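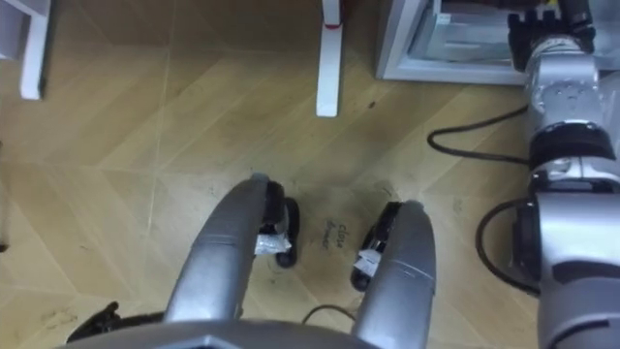
Re: [kellamero-lista] Tarea del cajón: estado y reparto hasta enero

De: Omprakash Awasthi
Para: kellamero-lista
Fecha: 19/12/2021

Hola a todos:

Contesto entre líneas al mensaje de Symonenko y al final pongo lo que queda pendiente.

> El otro día me fui antes de terminar. ¿En qué quedó lo de
> los papeles en el suelo? Yo había entendido que las etiquetas
> iban en el mueble.

Van en el suelo. El papel de "close drawer" está entre las dos ruedas delanteras, escrito a mano con rotulador oscuro, una palabra encima de la otra. Cada tarea lleva su papel, con el nombre en inglés igual que en el archivo de episodios, para que quien revise las grabaciones no tenga que traducir. El que quiera cambiarlo a español que cambie también los nombres del archivo, que son muchos.

Pido una cosa: letra grande y en dos líneas si no cabe en una. En la sesión anterior había un papel con letra pequeña y al revisar no supimos si ponía abrir o cerrar.

> ¿Cuántos episodios tenemos ya de cerrar el cajón? ¿Y de
> abrirlo?

De cerrar, 164 válidos. De abrir todavía no hemos empezado en serio. Contando todas las tareas del curso, el archivo tiene unos 539, pero ahí entran los de la primera semana, que habrá que volver a mirar uno por uno. He descartado ocho de la última tanda: en todos el brazo derecho empuja el frente del cajón por una esquina, el cajón se tuerce en la guía y se queda a medio camino. No los borréis, están en la carpeta "revisar" — pueden servir para el apartado de fallos de la memoria.

> Sobre la posición inicial: ¿cajón abierto del todo o a la
> mitad? En el documento pone las dos cosas.

Abierto y con cosas dentro. El documento está mal y lo corrijo yo. Vacío se cierra con nada y luego, con peso, el modelo empuja poco. La pinza sale desde arriba, cerca del mueble blanco, y baja por delante del frente. Si alguien prefiere empezar con el brazo recogido, que lo pruebe aparte y lo apunte con otro nombre de tarea.

> Las ruedas de delante llevan cinta blanca arrugada en los
> soportes. ¿Se puede quitar o es de alguien?

Déjala de momento. Cuando cambiemos la base de sitio la revisamos y, si hace falta, se pone nueva y bien pegada. Lo mismo con los cables negros: hay uno que cruza el suelo junto a la base y otro que hace un lazo por la parte del brazo. Antes de mover el robot hay que apartarlos a mano. Ya sé que esto está escrito en la hoja de la puerta.

> ¿Sigue en pie lo de llevarlo a la muestra de Brekberg?

Sí, en enero. Nos dan mesa y enchufe, y el mueble lo tenemos que llevar nosotros. Falta saber qué suelo hay. Aquí las tablas van en espiga, en roble claro, con bastantes roces oscuros, y todo lo que tenemos grabado es sobre ese suelo. Si allí es moqueta o baldosa gris, habría que llegar la víspera y grabar una tanda corta.

Pendiente:

- Corregir el documento de posiciones iniciales (yo, esta semana).
- Repasar los episodios de la primera semana. Necesito dos personas.
- Etiquetas nuevas para "open drawer" y para las demás tareas del segundo bloque. Symonenko, ¿te encargas?
- Preguntar a Brekberg por el suelo y por la luz de la sala.
- Pasar los datos al disco de Zedumer antes de las vacaciones. El portátil del club está casi lleno y la última copia se cortó a la mitad.

Los que no habéis tocado todavía la teleoperación podéis venir a la primera sesión de enero sin avisar. Empezaremos por cerrar el cajón, que es la más fácil de las que tenemos montadas, y cada uno hará una tanda seguida con otro compañero al lado junto a la parada de emergencia.

El reparto de turnos lo mando en otro correo. Si no podéis los martes, decídmelo antes de que lo cierre.

Un saludo,
Omprakash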